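Boychuk new EP — anyone else kind of let down?

ponixfan_jade
ok so I've had the new Boychuk EP on since Sunday and I keep waiting for it to click. Five tracks, two of them are under two minutes, and one is basically a voicemail with drums. The beats are great, no complaints there. But he used to WRITE. Go back to Brargate, second verse of the title track, and tell me there's anything close to that on here.

Also who asked for the singing

kfraser
The singing is the best part lol. Track three is the first time he's sounded like he means it in years

ponixfan_jade
track three is the one I skip

hsinyi_l
Somewhere in the middle. First half is strong, then it kind of falls asleep. The Prenance beat is unreal though, that bass coming in late — I rewound it on the bus like four times.

For anyone who hasn't heard, he's selling the vinyl himself. 200 copies, hand numbered, no repress. Thirty bucks plus shipping.

anas_r
30 bucks for a five song EP, no thanks. And the shipping to me is almost as much as the record. I'll stream it

hsinyi_l
Nobody's forcing you? Guy does everything himself, no label, no distro. Pressing 200 of anything costs way more per copy than people think.

anas_r
I know what pressing costs, I put out a 7 inch with my old band. We did 200 too and sold them at 12. Lost money but whatever. My point is the people who came to the early shows can't all drop thirty on a wim

anas_r
whim

kfraser
12 bucks was when, though. Plants are backed up, everything went up. I paid 28 for a reissue last month that sounds worse than my old cd of it

ponixfan_jade
can we get back to the music pls

My actual problem is the mix. Vocals are buried on the opener, I had to turn it way up to catch the hook and then the snare took my head off. Is that just me? listening on pretty cheap speakers so maybe

bindu_c
Not just you. I mix a little (friends' stuff, nothing fancy) and the opener is squashed flat. Pulled it up next to the title track off Brargate and the new one is just a solid block, no quiet parts at all. He used to leave room. If I had to guess he did this one alone and quit when his ears got tired. Been there.

Track four is fine, weirdly. Sounds like a different session.

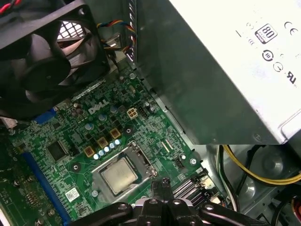

Anyway if you have the wav from the download, try knocking the top end down a bit before you turn it up. Snare calms down and you can hear what he's saying. The words on the opener are pretty good once you can hear them — the part about his uncle's store especially.

ponixfan_jade
huh ok. tried that just now and yeah the uncle verse is good. I take back maybe ten percent of the first post

kfraser
10 percent!! growth

anas_r
Squashed is how everybody mixes now, it's for phones. I don't think it was tired ears, I think it's on purpose. He said on stage in February he wanted it to sound like a blown out car stereo

bindu_c
Was at that show, I heard it as him talking about the one song. The drill one he closed with. Which isnt even on the EP

anas_r
could be. it was loud in there

hsinyi_l
That closer not being on here is the real crime. Fifty people in that room and every one of them was yelling the hook back at him by the end. How do you leave it off

kfraser
Saving it for the album. has to be

ponixfan_jade
there's an album?

kfraser
he liked a comment asking about it so yes in my heart

hsinyi_l
Not evidence but I'll take it.

Did anyone here get the vinyl btw? Mine says shipped. Wondering if the sequence is different, the picture of the back cover looked like the Prenance track opens side B and the interlude is gone

bindu_c
Ordered one, nothing yet. If the interlude's gone that's already a better record. Vinyl might be a different master too, they usually don't cut it that hot. Will post when I've heard it

ponixfan_jade
if the vinyl mix fixes the opener I'm going to be so mad that I have to spend 30 dollars

anas_r
lol see

kfraser
you were always gonna buy it Jade

ponixfan_jade
went to look and it says 3 left. ugh. hang on

ponixfan_jade
ok got one. still skipping track three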